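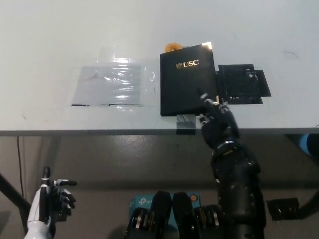

August, morning. Second pass on the speech attribution for Ustitz, using the Kuzmenko edition as base text. The first pass counted 1,137 utterances, of which 165 had no clear speaker. Those 165 are the whole job this week. Printouts of them are going into the black folder with USC in gold on the cover, the one on the white table next to the wrinkled clear sleeve. Chapter order, one utterance per sheet, with the paragraph before and the paragraph after. Please don't re-sort them by length again.

Rules for this pass, as settled at the end of the last one:
A line counts as an utterance if it has quotation marks or a dash at the start.
Reported speech ("she said she would not go") is not counted.
Free indirect speech gets the tag FI and goes on its own list, even when it is obvious whose thought it is.
If two readers disagree, both tags stay in the sheet. No averaging and no third tag.

10:30. First 80 sheets read. Most of the unclear ones come from three long dinner chapters where the dialogue tags disappear after the first few lines. Alternating speakers works as a default until someone says two things in a row, and after that everything is shifted by one. Checked this by hand in the second dinner. The error runs for a page and a half, then corrects itself when the mother is named. So the first-pass tags on that page are wrong even where the speaker looked clear. Need to go back and mark them.

The Sendar translation is some help. It adds a "he said" in places where the base text has nothing. I don't want to treat that as evidence, as the translator was guessing too, but it does show where a careful reader felt the need for one. Added a column for it: S if Sendar supplies a speaker, blank if not. The column is filled in after our own tag is entered, never before.

One open point. The daughter's letters are quoted inside the narration and read aloud by the uncle. Speaker is the uncle, author of the words is the daughter. Right now the sheet has one field. If we give the lines to him, his vocabulary comes out much younger than it should, and the comparison between the two characters is spoiled. If we give them to her, she "speaks" in chapters where she is absent. Put them under LETTER for the time being and left them out of both totals.

2:15. Finished the rest. Of the 165, 73 are now assigned with both tags agreeing. The others stay open. A few can't be settled from the text at all, and I think the last dinner chapter is written that way on purpose – the siblings start to sound alike and the tags drop out at the same point. That should go in the write-up as a finding and not under missing data.

Side note on the narrator. He calls the older sister "sensible" in early chapters and goes on using the word long after she has stopped behaving that way. Worth a separate word search once attribution is done. Would also like to check whether anyone else in the book uses it about her.

To do:
Re-tag the shifted page in the second dinner.
Ask Esadgate for the reading copy of the first printing. The Kuzmenko text may have changed the paragraph breaks, and the alternation rule depends on them.
Decide on a second field for letters before starting the next book.
FI list is still on paper and needs typing up.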